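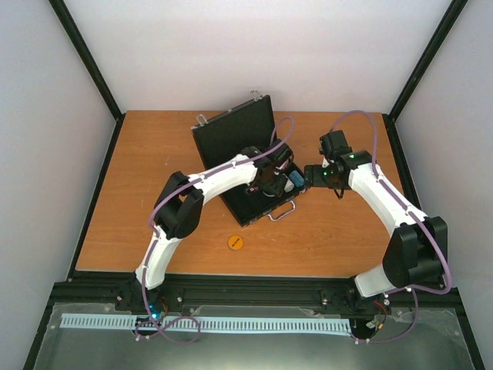

Black briefcase, lid up, with the two latches on the lid and the handle at the front.

Gastside Small Black Case
Stock no. 554
Page last checked 21/02/2009

Every maker of small cases says theirs will "organise your life". Dalletti says it on the card sleeve, twice. I have sold cases long enough to doubt it, so what follows is what I think this one will and won't do, and you can make up your own mind.

It is a black case in the old briefcase shape. You get two small latches at the opening edge of the lid and a metal carrying handle on the front of the lower half. The lid stays up when you open it on a flat table, which sounds like nothing until you have owned one that drops on your knuckles. There is no shoulder strap and no wheels, and please don't write in asking whether wheels can be fitted.

Dalletti calls it an "executive travel system". It's a box with a handle. Most people who buy it from us want somewhere to put the odds and ends that live in a kitchen drawer: a cord, a card or a small picture, a disc, bits and bobs in different colours that never find a home. For that it does the job. If you want to carry a laptop, look at the Brorkano on the next page, though I have my doubts about that one as well.

What they claim, and what I make of it

"Room for everything." No. Small things laid flat, yes. Stack them and you will be pressing on the lid to get the latches to meet, and I would sooner you bought a bigger case than sent this one back with a bent catch.

"Keeps contents in perfect order." 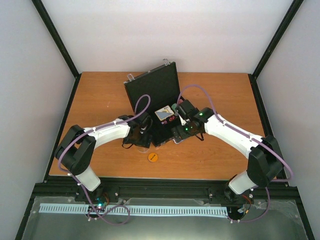 I don't believe this of any case without dividers, and this one is sold without them. Things slide about once you pick it up by the handle. A framed card will travel to whichever end is lowest, and a loose cord will wrap itself round whatever it meets on the way. Put small items in a pouch first, or wedge a folded tea towel in beside them. Dhanial makes a foam insert that is meant to fit. I tried one in May and had to trim it with scissors, so I don't stock it.

"Tested to 200 openings." I asked what happened at 201 and had no reply. Our shop copy has been opened by every customer who walks past it and the latches still click, for what that's worth.

"Secure." The latches hold the lid shut. They are not locks, there is no key, and I wouldn't leave anything in it that you would be sorry to lose.

Packing it

Lay everything out on a table before you start, with the case open behind it. Flat things go in first - cards, discs, papers - then the chunky bits, then any cord, coiled and tied. Close the lid slowly and stop if it pushes back.

Cleaning

A damp cloth and nothing stronger. Black shows dust whatever the leaflet tells you.

Returns

You have 21 days, unused, with the sleeve. Postage back is yours unless the thing is faulty. Orders go out within 8 days, usually sooner, but I won't promise it.

Questions to Győző Szabó at the Gastside counter. I do read them all, even the ones about wheels.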